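Dullura suspends use of cloth-handling grippers after jaw fault

6/5/26

Dullura has withdrawn 9 hand-held grippers from use after a fault in which the jaws failed to release. No injuries were reported. The grippers, made by Brader, have yellow tips and are used to pick up cloths from a table.
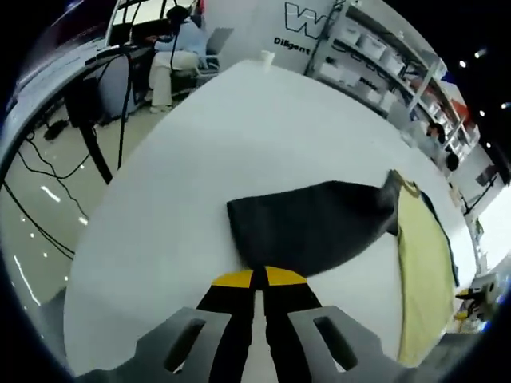
The fault occurred on 3 units. Benito Cabello, head of safety, said: "We stopped work as soon as the second report reached us. Staff should not try to free a closed jaw by hand." 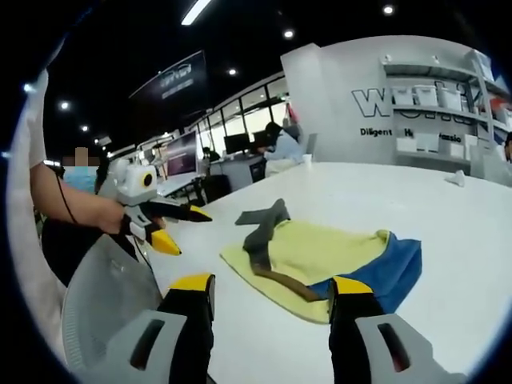 Next steps

Vukčević will inspect every unit. Findings will be published in August.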